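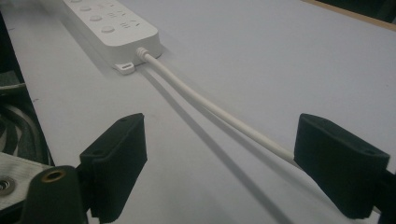 Slide 1. Power strip and cable, gripper open. Dokow open day.

Leave this up while people find seats. Say hello, thank Burgi Nägeli for the coffee.

We had 40 visitors booked and one demo: pick up a cable. Children of seven do this daily without funding. Pause for laugh. If none, move on quickly.

Point out white cable, pale table, and the shadow running alongside. Ask which one they'd grab. Gion will shout "the shadow." Let him.

Then the Jivach numbers: 521 tries logged before the doors opened. Don't read the whole table aloud again. Click to slide 2.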